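Spent the morning on the cable table by the windows. Thread, mostly so I remember what I did.

The starting point was one box with every network cable from the old office in it. Braler wanted the room back by March, so the box had to go somewhere or get sorted. I picked sorted.

Rule one: anything without a working clip goes out. I used to keep those for "just in case" and then swear at them behind a desk six months later.

Rule two: group by color first, length second. Blue is the color we own most of, so blue gets the green bin. Gray can wait.

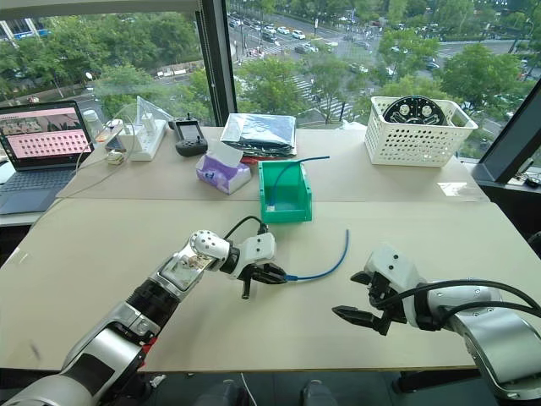
Posted by Nathalie Ross
5 replies

Blue ones are stiff after years in a coil. They want to stand up and go over the rim however you lay them in. Darlene Bélanger suggested winding them loosely and letting them rest overnight before tying. Trying that with the next lot.

Look at the boots too. If the boot has slid back along the cable, push it forward again before you put the thing away - it keeps the clip from snagging.

Tissues stay on the table. Old cables leave a gray film on everything, and I'd rather wipe as I go than do the whole lot at the end.

The silver foil bags are at the back by the glass for now. Tyson Zacharias wants them kept flat, so nothing goes on top of them.

Ties: I bought a pack of 300 hook and loop strips and cut them in half. Half a strip is plenty for a short patch cable. Long ones get 2.

Labels go on one end only, length in feet, black marker. I tried both ends last year and the labels just stuck to each other.

Still to do: the gray ones, the power leads, and a bag of adapters that Yavuz Yalçınkaya says are his. He can have them.

Back at it after lunch.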